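Amrit Morin came to painting the long way, through 11 years of drawing floor plans for Harholm, a small firm that fits out shops. The evening class was a coworker's idea. The coworker quit after a month and Morin stayed.

"I wanted something that didn't need a tape measure," Morin says. "With a floor plan, if you're off by an inch, somebody calls you. With a field, no one calls."

The poppies were started in September, at the class on Divach Street, and the sky went on first. Morin mixed the yellow too strong and spent two sessions bringing it down, then left it strong after all. The flowers were done at home in the evenings.

"I did the big bloom last. It scared me. I must have painted it over four times before I let it be."

The canvas now lives at the back of the desk nook, under the shelf light, where Morin pays bills and answers mail.

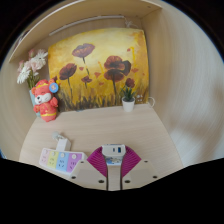

The poppy painting at the back of the desk nook, with flowers and a red plush toy at its left.

It leans there because Morin doesn't like to put holes in the wood. "If I want to move it, I pick it up and move it. I've had it in the hall and in the bedroom. The light is better at the desk."

The canvas cost 45 dollars at Zaidi, an art supply store near the class. Paint came to about 95 more. A neighbor offered 400 for the finished picture and was turned down.

"I was flattered. But then I'd have to look at the back of the desk again."

Morin changes the flowers when they start to drop and has no plans to move the toy. The next painting will be smaller, a view of the lake at Hidatura from an old vacation snapshot. So far it is a pencil sketch.

"The water is hard," Morin says. "I may go back to fields."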